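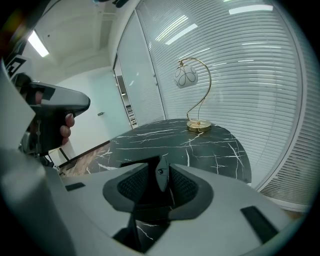
Home | Kids' Corner | Things To Do | Ask Us | Back

My Sunday at the robot open day

Have you ever tried to pick up a grape while wearing oven mitts? I have, and it ended up under the fridge. I was thinking about that grape the whole way to Nenby, where a robot workshop called Virari was having its open day, and by the time I got home I knew a whole lot more about grabbing things than I did at breakfast.

I thought it would be all giant metal arms swinging around. Nope! The first thing we got to try was a gripper you hold in your own hand. It's like a chunky claw with a handle. You squeeze, the two fingers close up, and you let go and they open again. My favourite part was that you could have one for each hand, so you feel a bit like a crab.

So why would a robot workshop want people walking around being crabs?

Well, robots are terrible at guessing. You know how to pick up an egg without thinking about it, because you've been picking things up since you were a baby. A robot hasn't had a childhood. It needs to be shown, over and over, and one good way is for a person to do the job with the same kind of fingers the robot will have. A little camera rides along on the gripper and records everything, and later the computer studies all those recordings and looks for patterns. Where did the fingers go? When did they close? How far did they tip?

I asked how many times you have to show it one job. The guide said they like to get 100 goes before they start teaching, and they'd done 79 so far for the job we were watching. I got to do four of them! (One was pretty wobbly. They said they'd keep it anyway, so somewhere there's a robot learning from my wobble.)

What's with the blocky black-and-white squares?

If you look at the tools you might spot a square with a chunky black-and-white pattern on it, a bit like a crossword that somebody forgot to number. It's called a marker. A computer finds it hard to tell where things are in a busy room, with lights and shiny tables and people's elbows everywhere, but it can find one of those patterns very quickly. Once it has found the marker, it can work out which way the tool is pointing and how far off it is. Clever, eh?

The table lamp test

Some things are just plain awkward to grab. Think about a table lamp with a shiny gold base, a skinny bendy stem and a round glass shade hanging off the end. Where would you hold it? If you said "not by the glass," I agree with you. The stem is thin, so you need your fingers lined up properly, and all that shininess can muddle a camera, which sees bright reflections and can't tell if they're part of the lamp or not. Then there's the cord! People step around cords and lift them out of the way all day long, and a robot has to learn that too.

After that we went to the Deschamps room, where a robot arm called Doven was stacking cups. It was very slow. I could have stacked them, unstacked them and had a sandwich. But it didn't drop any while I was there, and a little kid beside me clapped every single time.

Try it at home

You'll need a pair of kitchen tongs, a friend and four safe things that won't break. I used a sock, an orange, a pencil and a wooden spoon.

Pick up each one with the tongs and put it in a bowl. Now do it again, but this time explain every tiny move out loud before you make it, and your friend has to do exactly what you say and nothing else. "Open the tongs. Go left. More left. Too much left!"

The pencil took us ages. My tip is to start with the sock.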